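Home Technology | Features

The long wait for a machine that tidies up

May 2026
By Ilgın Saraç

My mother has a bin under the kitchen table for everything that doesn't live anywhere else. Batteries, string, the instructions for a mixer she gave away. Every few weeks she pulls it out, puts it on the table, takes things out of it and puts most of them back. It takes her a quarter of an hour and she listens to the radio while she does it. I have spent part of this spring asking people who build robots when one of their machines might be able to do the same.

The answers varied a lot, and they depended on who was selling something. At the cheerful end is Sollis, which wants a two-armed machine in private homes and is taking names for a trial starting in June. At the careful end is Ferhat Bozkurt, who runs a workshop of 15 people at Pakthorpe, on the upper floor of a former shoe warehouse. His firm, Aydoğan, sells to small factories and stockrooms. He used to tell customers that housework would follow. He has stopped saying it.

"People send me videos of a robot folding a shirt," he told me. "I ask them what happened with the next shirt."

Bozkurt's measure of progress is dull and I came to like it. He picks one chore, has the machine try it 40 times, and writes down what went wrong. Moving a box between two marked spots on a bench, with the lights fixed and the box always the same, came out at 38 the last time they ran it. Then somebody swapped the box for one with a different rim and they had to start again.

Bins are a good place to see the trouble. A person walks up to one, finds the handle without looking and lifts. A two-fingered gripper has to decide where to go first. It can take hold of the rim, or try for the handle hole, or squeeze the whole thing from outside if it opens wide enough. Each choice can go wrong in its own way, and a pale bin on a pale table gives the software very little edge to work with.
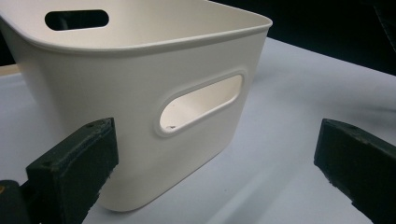
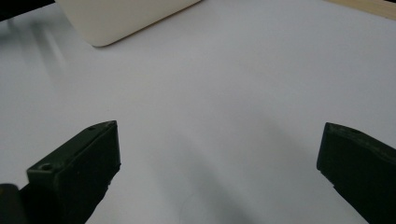

A cream object on a white tabletop, with the two gripper fingers in view.

Weight is the next problem. The same bin may be empty in the morning and full of spanners after lunch, and from the side it looks much the same. People correct for this in the first moment of lifting. Bozkurt's team has added force sensing at the wrist, which helps, but it makes the arm slow. A bench worker who spent a day alongside it told him she could have done the job and had her tea.

On the shop floor, slow can be fine. A machine that shifts parts overnight has until morning. Indis, a firm that packs plumbing fittings and is one of Aydoğan's customers, keeps 2 arms running after the day staff leave. They move trays from a rack to a bench and do nothing else. The rack was rebuilt to suit them, the trays are all one size, and if a tray is dropped it stays on the floor until the first person comes in.

A kitchen can't be rebuilt like that, or at least few of us would put up with it. There is a dog, or a child, or a chair left out. Things are put down in a different place each time. Sollis says its machine will learn a household's habits, and perhaps it will. When I asked how long that takes, I was told it depends on the household.

Cost came up less than I expected. Bozkurt thinks prices will fall whatever happens and that the bigger worry is who gets called when an arm stops halfway through a job. His factory customers have someone trained to reset it. At home, that someone would be my mother.

I put the idea to her. She wanted to know whether it could get the lid off a jar, and whether it would have to be kept in the hall.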